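Household Electricity for Sceptics
Session 5 handout: The power strip, and what is said about it
Tutor: Wakana Kamata

Bring this sheet with you, along with the strip you use most at home. Unplug it first, please. Last term two people carried theirs in with the adaptors still attached and we spent a good part of the evening untangling.

What this session covers

We have dealt with the wall socket and the fuse. Tonight is the thing most of us plug into the wall socket and then forget for years. A power strip is sold as a safety device, a money saver and a tidy-up in one box, and the packaging is rarely modest on any of the three. I would like you to leave able to say which claims can be checked with a pencil, which need a test bench, and which can't be checked at all.

1. What a strip does

It takes one outlet and lets you use it for several plugs. Everything else is extra. The current for every appliance on the strip comes through a single cord, and the single cord is what sets the limit. Three sockets do not give you three times the supply. I still meet people who believe they do, and I can't entirely blame them when the box says "triple your power" in letters as tall as my thumb.

The limit is normally marked on the underside or near the cord, in amps or in watts. If it is in amps only, multiply by your supply voltage. If there is no marking of any sort, stop using it. I wouldn't accept "it has always been fine" in place of a number.

2. Switches: one each, or one for all

Strips differ mostly in what you are allowed to turn off. The cheapest have no switch. Next come those with one switch for the lot, and then those with a switch for each outlet and sometimes a main button as well. The white strip we're using has the full set: a plain switch by each of its three socket groups, and a square button with the power symbol at the end where the cord comes out. There is a small red indicator beneath the symbol. 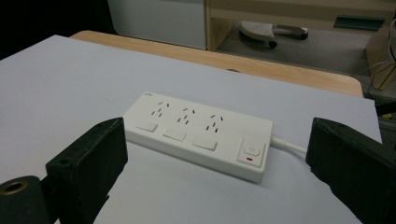
Mensah asked whether anybody really uses the separate switches, or whether they are put there to make the thing look as if it's worth more. It's a fair question and I have no figures to answer it with. My own impression is that people use them for a fortnight and then go back to the main button, or to nothing. The switches have one real disadvantage, too. Where they are unmarked you have to remember which appliance is on which, and a person in a hurry will press the wrong one and lose the router.

Points to note about switches:

A switch that is off does not mean the strip is dead. Whether it breaks one conductor or both depends on the design, and you can't tell by pressing it.

An indicator light shows that some part of the circuit is live. It says nothing about surge protection unless the instructions say so. It says nothing about load either.

A light that is out may mean no power, or it may mean a dead light. Never treat it as proof that something is safe to open.

3. Sockets that take everything

Multi-standard sockets have slots at several angles so that both two-pin and three-pin plugs will go in. Travellers love them. I am less keen. An opening that has to suit several shapes may suit none of them very firmly, and a loose contact gets warm under load. There is also the matter of earthing. A plug can fit a socket perfectly well and still not be connected to earth in the way its maker intended. Fitting is one thing and compatibility is another, and shops tend to talk only about the first.

In Britain the sensible course is a strip made for British plugs and sold by somebody you could take it back to. If you have brought one home from a holiday, use the inspection list in section 5 before deciding what becomes of it. Most end up in the recycling.

4. The money question

Here we come to the claim on the sleeve of the Zevar strip, a copy of which is going round the room: "Switch off standby and save a fortune." Let us do the sum properly.

Suppose a device draws 2 watts on standby and you switch it off for 8 hours every night. That is 16 watt-hours a night. Over a year it comes to a little under 6 kilowatt-hours. Look up the price of a unit on your own bill and multiply. You will get a sum of money, and you may well be glad of it, but I leave you to decide whether it is a fortune.

The sum changes if you have many such devices, or old ones that draw more. It changes the other way if the thing is already switched off at the wall, or if it is a modern charger drawing next to nothing. The sleeve mentions neither case. It also leaves out the cost of the strip, and the small current used by its own indicator.

The Visix leaflet is worse, in my view, for being more exact. It says that 2,368 households took part in a trial and that almost all of them "noticed a difference". A difference in what? Compared with which other households, over what period? A large number of people noticing something they have been told to look for is not a measurement. Please underline that sentence of the leaflet in your copy. We shall come back to it when we do smart meters.

5. Inspecting a strip

Do this unplugged, on a clear flat surface in decent light. Set the strip down lengthways so that all the sockets face you and the cord runs off to one side without pulling. A pale surface is best, as scorch marks and flakes of casing show up against it, although a white strip on a white top will have you squinting at the edges.

Work in this order:

Read the rating. Write it down.

Look at each socket for browning, cracks or anything lodged in the slots.

Run your fingers along the side wall. The two halves of the housing should be closed all the way.

Press every switch on and off. It should stay where you put it.

Bend the cord gently where it leaves the body. The short collar there is meant to stop it creasing. If the sheath has pulled away from the collar, the strip is finished, and tape will not bring it back.

Follow the cord by hand to the plug.

Look for an approval mark, and be a little suspicious of it. Marks are easily printed. 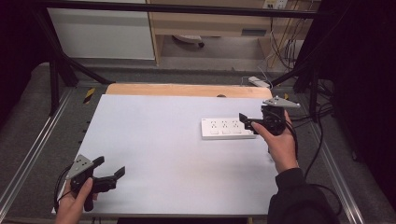 Gikumo objected that a strip can pass every step of that list and still be rubbish inside, and that we were teaching people false confidence. I agree with the first half. Looking at the outside will never tell you how thick the conductors are or how well the joints were made. What the list will do is catch the strips that are plainly past it, and in my experience of other people's skirting boards there are plenty. I have added a line to the worksheet: "Passed by eye only." Write it at the top, so that you don't come across the sheet in July and think that somebody tested the thing.

6. Surge protection

A short section, as it has a session to itself later on. Some strips contain a part that soaks up brief spikes in voltage. It wears out, and on many models it does so without any sign. A strip sold as "surge protected" ten years ago may now be just a strip. The word "protected" also gets used very loosely on packaging. Look for a figure in joules and for an instruction saying what happens when the protection has gone. If neither is given, assume you have bought a row of sockets.

7. What not to plug in

Heaters, kettles, tumble dryers, washing machines, and anything else whose purpose is to make a lot of heat. These go straight into the wall. Don't plug one strip into another. Don't run the cord under a rug. Don't coil the spare length tightly behind a cabinet. I know you have heard all this. I also know how many hands went up when I asked who had a strip plugged into a strip.

Worksheet, for next Tuesday

a) Choose one strip at home and list everything plugged into it, with the watts of each from its label. Add them up. Compare the total with the rating you wrote down.

b) Mark which of those items you would mind losing if the main button were pressed by accident.

c) Find one printed claim about a power strip, on a box, a leaflet or a shop's website. Copy it out word for word, then say underneath what would have to be measured to show it was true.

d) Redo the standby sum in section 4 with your own hours and your own unit price. Show the working. If your answer is larger than mine by a long way, check whether you have mixed up watts and kilowatts before you write to the manufacturer to thank them.

Spare copies of both leaflets are in the folder by the door. Please put them back in it.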